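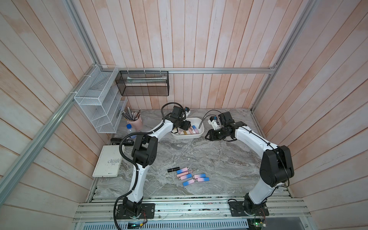
図3-1　天板とアーム2台

第3章　現地事務所での初期設定

本章では、停戦違反報告システムGruroを現地事務所で使い始めるまでの設定手順を説明します。対象は事務所の端末管理者と、当番の報告受付担当者です。本部側のサーバー設定は第2章、月次集計は第6章を参照してください。

本章の手順はGruro本体の版が2018年12月30日以降のものを前提としています。それより前の版では「地区台帳」と「連絡将校一覧」が同じ画面にまとめられており、3.3節と3.4節の手順がそのままでは使えません。古い版の端末は、先に付録Bに従って更新してください。

3.1　始める前に用意するもの

次のものを手元に揃えてから作業を始めます。

・事務所登録票（本部発行、1事務所につき1枚）
・管理者用の鍵ファイルと、その封緘番号の控え
・担当地区の境界データ（Bultinach形式）
・停戦合意文書の附属書のうち、担当地区に関する頁の写し
・両当事者の連絡将校の氏名、呼出符号、予備の連絡先

注意：鍵ファイルを電子メールで受け渡さないでください。鍵ファイルを紛失した場合、または封緘が破れた状態で届いた場合は、設定を中止して本部の保安窓口に連絡します。届いた封筒は捨てずに保管してください。

境界データは、附属書の地図を本部の測量班がデータに起こしたものです。附属書の本文とデータの境界線が食い違っているときは、本文を正とします。端末の側で線を引き直すことはできません。食い違いの箇所を様式G-4に書き、本部の回答があるまで該当する区画を「係争区画」として扱います。

3.2　端末の登録

1.　端末の電源を入れ、言語の選択画面で作業言語を選びます。作業言語は後から変更できますが、登録済みの報告は元の言語のまま残ります。

2.　日付と時刻を合わせます。時刻は協定世界時で入力し、現地時刻との差を「時差」欄に入れます。夏時間のある地域では「自動切替」を必ず無効にしてください。

3.　「事務所登録」を開き、登録票の事務所記号を入力します。記号は英大文字3字と数字の組み合わせです。小文字で入力すると受け付けません。

4.　鍵ファイルを読み込ませます。封緘番号を求められるので、控えの番号を入力します。番号を3回続けて誤ると端末が施錠され、本部での解除が必要になります。

5.　「接続先」に本部サーバーの名前を入れ、ポート番号を894にします。衛星回線を使う事務所ではポート番号を889にします。

6.　「接続試験」を押します。結果が「合格」になれば登録は完了です。

注：接続試験が「保留」のまま変わらないときは、端末の時刻を確認してください。時刻が本部サーバーと大きくずれていると、試験は合格にも不合格にもなりません。時刻を直した後、端末を再起動してから手順6をやり直します。

中継装置Karagiannisを経由している事務所では、手順5の前に中継装置の側で通過許可の設定が必要です。設定は回線担当者が行います。端末管理者の権限では中継装置の画面に入れません。

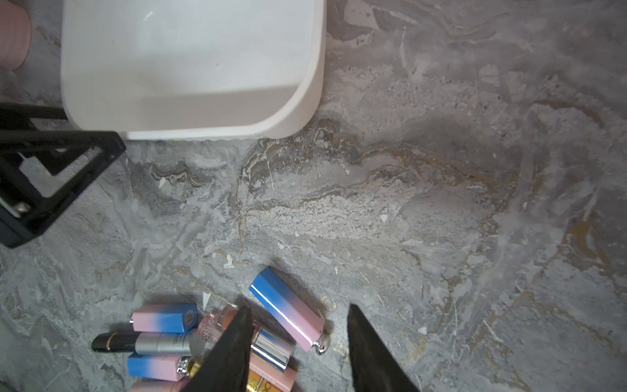
登録が済んだら、事務所登録票の裏面に登録日時と作業者の署名を記入し、写しを本部へ送ります。原本は事務所の金庫に保管します。端末を別の建物へ移すだけであれば再登録は不要ですが、担当地区が変わる場合は新しい登録票が必要です。古い登録票には斜線を引き、新しいものと一緒に綴じておきます。

3.3　地区台帳の読み込み

地区台帳は、報告の発生地点を区画に割り当てるための表です。台帳がない状態では報告を登録できません。

1.　「台帳」から「読み込み」を選び、境界データのファイルを指定します。

2.　区画の数が画面に表示されます。附属書の区画一覧と突き合わせ、一致していれば「次へ」を押します。一致しない場合は「中止」を押し、ファイルの版を確かめます。

3.　緩衝地帯に含まれる区画を選び、区分を「緩衝」にします。区分の初期値はすべて「一般」です。

4.　検問所、渡河点、共同井戸など、附属書に名前の挙がっている地点を登録します。地点名は附属書の表記をそのまま使い、両当事者で呼び名が異なるときは別名欄に両方を入れます。

5.　「確定」を押します。確定した台帳は、端末管理者と事務所長の両方の承認がないと変更できません。

注意：地点名の別名欄に並べる順序は、文字コード順で自動的に決まります。手作業で順序を入れ替えないでください。過去に、順序を理由として一方の当事者が報告書の受け取りを拒んだ例があります。

一つの台帳に登録できる地点は700件までです。これを超える場合は地区を分けて台帳を二つ作り、それぞれに担当者を置きます。

係争区画がある場合は、手順3の後で該当区画に印を付けます。係争区画で発生した報告は、どちらの当事者の管理区域にも集計されず、別表に載ります。印を外せるのは本部だけです。

3.4　連絡将校一覧の作成

連絡将校一覧には、違反の申し立てがあったときに双方へ照会するための連絡先を登録します。

1.　「連絡」から「新規」を選びます。

2.　当事者を選び、氏名、階級、呼出符号を入力します。氏名は本人が署名に使う綴りに合わせます。

3.　連絡手段を第一、第二の順に入力します。第二の手段を空欄にしたまま保存すると、画面の右肩に黄色の印が出ます。保存はできますが、印が出たままの将校には夜間照会を送れません。

4.　受付時間を入力します。礼拝の時間や定時の交代時刻がわかっている場合は「不在帯」に入れておきます。

5.　すべての将校について手順1から4を繰り返し、最後に「双方確認」を押します。

「双方確認」は、両当事者にそれぞれ少なくとも一人の正と一人の副が登録されているかを調べる機能です。一方が欠けていると、照会機能全体が停止します。副がまだ指名されていない場合は、指名されるまで事務所長が代理として登録されます。この場合、照会の控えに「代理」の文字が印字されます。

注：連絡将校が交代したときは、前任者を削除せずに「退任」にします。削除すると、前任者あての照会記録が表示できなくなります。

3.5　報告様式の設定

Gruroには電話受付用、無線受付用、巡回班用の三つの様式があらかじめ入っています。事務所で使わない様式は「休止」にしておきます。

1.　「様式」を開き、使う様式の左にある欄に印を入れます。

2.　違反の種別を附属書の分類に合わせます。初期の種別は「射撃」「砲撃」「移動」「築城」「飛行」「通行妨害」「その他」です。附属書にない種別は追加しないでください。

3.　「要旨」欄の字数を設定します。上限は800字です。無線受付用では、読み上げにかかる時間を考えて短めに設定する事務所が多くなっています。

4.　確度の段階を選びます。三段階（申立て、一部確認、確認）または二段階（申立て、確認）から選べます。隣接する事務所と同じ段階にそろえてください。

5.　「既定の確度」を「申立て」にします。

注意：既定の確度を「確認」にすると、巡回班が現地を見ていない報告まで確認済みとして本部へ送信されます。送信後の訂正には訂正書が要り、訂正書は両当事者にも配付されます。

要旨欄には、誰が何を見聞きしたかを書きます。責任の所在についての受付担当者の判断は書きません。申立人が当事者の名を挙げた場合は「申立人によれば」と付けて、そのまま記録します。

死傷者の欄は、申立人の述べた数と巡回班が確かめた数を別々に入力するようになっています。片方しかわからないときは、もう片方を空欄にしておきます。零を入れると「いなかった」という意味になるので、不明の場合に零を入れないでください。
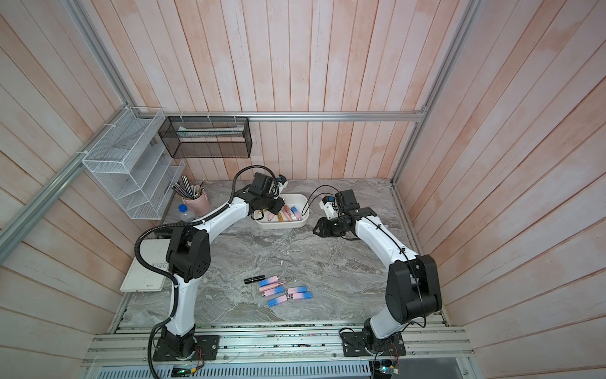 3.6　試験報告の送信

設定がひととおり終わったら、試験報告を一件送ります。

1.　「報告」から「試験」を選びます。画面の背景が灰色に変わります。変わらない場合は通常の報告画面なので、いったん閉じて選び直します。

2.　発生地点に、台帳に登録した地点のうち緩衝地帯の外にあるものを一つ選びます。

3.　種別を「その他」、確度を「申立て」とし、要旨に「試験」と事務所記号を入力します。

4.　「送信」を押し、受領番号が表示されるまで待ちます。衛星回線では数分かかることがあります。待っている間に「送信」をもう一度押さないでください。

5.　受領番号を事務所日誌に書き写します。

6.　連絡将校への照会試験を行う場合は、事前に双方へ口頭で知らせたうえで「照会試験」を押します。知らせるのは同じ日のうちにし、一方だけに知らせた状態で試験を始めないでください。

試験報告は本部の集計に入りません。ただし受領番号は通常の報告と通し番号になっているため、番号が飛んで見えることがあります。これは異常ではありません。

受領番号の代わりに「宛先不明」と表示されたときは、3.2節の手順5に戻ってポート番号を確かめます。「様式不一致」と表示されたときは、様式の版が本部と違っています。「様式」から「更新の確認」を実行し、それでも直らなければ支援窓口に連絡してください。

3.7　利用者の追加と当番表

1.　「利用者」から「追加」を選び、氏名と職務を入力します。

2.　権限を「受付」「巡回」「通訳」「閲覧」から選びます。一人に複数の権限を付けられますが、「受付」と「巡回」を同じ日に同じ人に付けることはできません。

3.　初回の合言葉を発行し、本人に手渡します。本人は最初の利用時に合言葉を変更します。

4.　当番表に当番の開始時刻と終了時刻を入れます。引き継ぎのため、前後の当番を15分重ねます。

通訳の権限を持つ利用者は、要旨の訳文欄だけを書き換えられます。原文欄は受付担当者が登録した時点で固定されます。訳文に疑義があるときは原文を直さず、訳文欄の下の「訳注」に書いてください。

退職や異動で利用者がいなくなる場合は、当日中に権限を「停止」にします。登録した報告はその利用者の名前のまま残ります。

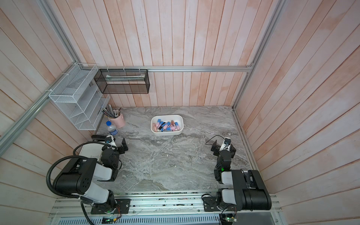
図3-2　板壁の囲いの中の天板とアーム

3.8　控えの保存

毎日の当番の最後に、その日の報告と照会の控えを外部の記憶媒体に保存します。

1.　保存用の媒体を端末に差し込みます。媒体は奇数日用と偶数日用の二つを交互に使います。

2.　「保守」から「控えの保存」を選びます。

3.　検査値が表示されたら、日誌の所定の欄に書き写します。

4.　媒体を抜き、端末とは別の部屋に保管します。

注意：保存の途中で停電した媒体は、見かけ上読めても控えとして使わないでください。媒体を初期化し、手順2からやり直します。

報告の記録は、担当地区での任務が終わった後も消去しないでください。端末を返納する際の手順は第8章にあります。保管箱としてStorkitzの耐火箱を支給されている事務所では、箱の鍵を事務所長と端末管理者が一つずつ持ちます。

3.9　設定の点検表

端末管理者は、運用を始める前に次の項目を確かめ、事務所長の署名を受けます。

□　時差の設定、自動切替の無効
□　接続試験「合格」
□　区画の数が附属書と一致
□　緩衝地帯の区分
□　双方の連絡将校、正と副
□　既定の確度「申立て」
□　試験報告の受領番号を日誌に記入
□　当番表に空きがないこと
□　保存用の媒体二つ

点検表の写しは登録票の写しと一緒に本部へ送ります。

支援窓口
設定に関する問い合わせ：Panagiotis Tsolakis（端末・回線）
様式と訳語に関する問い合わせ：Napaporn Saengthong（報告様式）

問い合わせの際は事務所記号と端末の版を伝えてください。鍵ファイルの封緘番号を電話や無線で伝える必要はありません。求められた場合は答えずに通話を切り、保安窓口に知らせてください。

次の第4章では、電話と無線による報告の受付手順を説明します。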